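Fabric Pencil Pouches - Frequently Asked Questions

Iltov Stationery Care and Use
Last updated 30 May 2024

Which pens and markers fit in the grid pouch?

Standard pencils, ballpoints, highlighters and bullet-tip markers all fit lengthwise. Wide chisel markers fit on the diagonal. If the zipper has to be pulled together by hand before it will close, the pouch is overfilled and the teeth will wear early.

How should markers be stored?

Flat. Water-based and alcohol-based markers both keep ink at the tip when stored horizontally. Stored cap up, the ink drains away from the tip; stored cap down, it pools there and can leak into the cap. Highlighters follow the same rule.

Do I need to cap them first?

Yes. Press until the cap clicks. A cap that turns freely is not seated. We recommend laying everything out on a table before packing and checking each cap in turn.
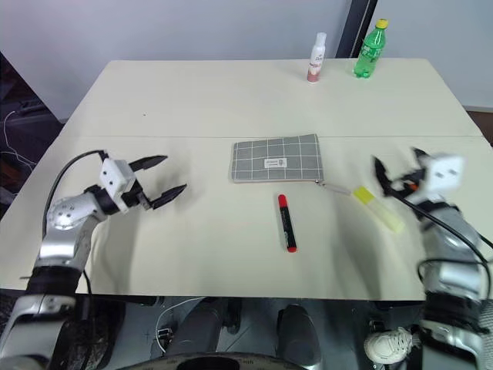
Gray grid pouch with a red marker and a yellow highlighter.

Ink has leaked inside the pouch. How do I remove it?

Empty the pouch and turn it inside out as far as the seams allow. Blot with a dry paper towel until no more color transfers. For water-based ink, use cool water and a drop of dish soap. For alcohol-based or permanent ink, dab with rubbing alcohol on a cotton pad, working from the outside of the stain inward. Test a hidden corner first - some printed patterns lift with alcohol. Do not use bleach.

Can the pouch be machine washed?

The Noltex fabric line can be washed cold on a gentle cycle, inside a mesh bag, with the zipper closed. Air dry only. Coated pouches and anything with a glued label should be wiped by hand. Check the care tag if you are unsure which type you have.

Will the label come off?

Sewn labels are permanent. Adhesive labels can be removed after 30 seconds under a hair dryer on low. Peel slowly from one corner. Residue comes off with a damp cloth and soap.

The zipper sticks. What can I do?

Brush the teeth with a dry toothbrush to clear pencil dust and eraser crumbs. Then run a graphite pencil along both sides and work the pull back and forth. Do not use cooking oil or spray lubricants, as both stain fabric. The zipper on the Zilotham model is rated for 3,727 open and close cycles; the basic model is rated for 1,000.

How do I get marker off the table?

Most smooth tabletops clean up with a damp microfiber cloth. For dried marks, wipe with a small amount of rubbing alcohol and rinse with water. Keep liquids out of table seams, where they can seep in and swell the core - spray the cloth, never the surface. Drinks should be capped and kept well back from paper and open markers.

How many items does a pouch hold?

The standard size takes 56 wooden pencils on our packing test, but this leaves no room for a sharpener. Daily use at half that load is easier on the seams.

Are replacement zipper pulls available?

Yes, in packs of 2. They clip on without tools and fit all Iltov pouches made since last July. Older pouches use a narrower slider and need the Xu adapter clip, sold separately.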